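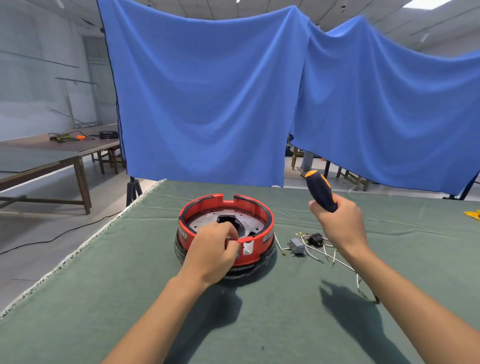
Bench work on a small appliance housing with the cover off. Photo: Wernora

FOR RELEASE JULY 5, 2026

Wernora Opens Bench Repair Service for Small Kitchen and Heating Appliances

VINBERG – Wernora, a repair and spare parts firm, has opened a bench repair service for small electric appliances at its Vinberg workshop. The service accepts countertop cookers, portable heaters, kettles and similar plug-in household units. Appliances can be handed in at the counter or sent in by parcel.

The service covers faults in switches, thermostats, thermal cutoffs, internal wiring, terminals, brackets, feet and power cords. Heating plates and heating elements are replaced where the part is sold separately by the manufacturer or is available from a parts supplier. Units with a cracked housing, a melted terminal block or signs of water inside the electrical compartment are inspected first and are repaired only if the inspection shows that the unit can be returned to safe condition.

"Most of the units we are asked to look at have a screwed housing, and a screwed housing can be opened without damage," said Kam-wah Huang, workshop manager at Wernora. "The wiring inside is usually short and the connections are push-on. A technician with the right screwdriver and a meter can isolate the fault in one sitting."

Work procedure

Each appliance is logged on arrival by model number, serial number and reported fault. The rating label is photographed and left in place. Labels are not removed or covered during the repair.

The unit is unplugged, left to cool and placed on a cloth-covered table. Cloth keeps painted surfaces from being scratched and stops small screws from rolling. The cover is then taken off and the fasteners are stored in a tray marked with the job number. Before any connector is pulled, the technician records the wire positions on the job sheet.

Spade terminals are checked for fit, discoloration and loose crimps. A terminal that slides off its tab without resistance is cut off and replaced. Terminals are not squeezed with pliers and reused. Wire insulation is examined along its full length, and any run that has hardened or split near the heating plate is replaced with wire of the same cross-section and an equal or higher temperature rating.

Switches, thermostats and cutoffs are tested for continuity outside the housing. Thermal cutoffs are replaced only with parts of the same trip temperature and current rating. Wernora does not bypass a cutoff under any circumstances, including for test purposes.

Metal brackets that carry a cover, a handle or a cord clamp are tightened or replaced. Stripped screw holes in sheet metal are fitted with a threaded insert if there is clearance behind the wall.

After reassembly, the appliance is tested for earth continuity where applicable and for insulation resistance. It is then run at full setting under observation. The readings are written on the job sheet, and a copy is returned with the unit.

Parts supply

Replacement parts are supplied through Clavska, a distributor of electrical components for household equipment. Under the supply agreement, Clavska holds stock of common thermostats, cutoffs, terminals and heat-resistant wire for the workshop. Parts outside this range are ordered individually, and the customer is informed of the price before the order is placed.

"The range was put together from the workshop's own job sheets," said Ainhoa Campos, product manager at Clavska. "It is weighted toward thermostats and terminals. Heating plates vary too much between models to be stocked in depth, so those will remain an order item."

Turnaround and charges

Inspection is completed within 2 working days of receipt. Repairs that use stocked parts are completed within 5 working days of the customer's approval. Repairs that use ordered parts depend on delivery, and a date is given with the estimate.

The inspection fee is deducted from the repair charge if the work goes ahead. If the customer declines the estimate, the unit is reassembled and returned, or sent for recycling on written request. No work beyond the inspection is carried out without approval.

A trial of the service closed in June. It covered 31 appliances, and the job sheet now in use was revised on the basis of the trial. The main change is a separate field for wire positions, which had previously been noted in the general remarks.

Sending in an appliance

Customers are asked to empty and clean the appliance before handing it in. Removable bowls, racks and lids should be kept at home unless they are related to the fault. The power cord must be included, even if it detaches. Appliances that have already been opened are accepted, provided that all internal parts and screws are sent along in a closed bag.

Gas appliances, microwave ovens and battery-powered equipment are not accepted.

About Wernora

Wernora repairs household electrical equipment and sells spare parts from its workshop in Vinberg. Its existing work on floor-care machines and sewing machines continues unchanged.

Media contact

Kam-wah Huang, Workshop Manager
Wernora, Vinberg

Questions about parts availability should be directed to Ainhoa Campos at Clavska.

###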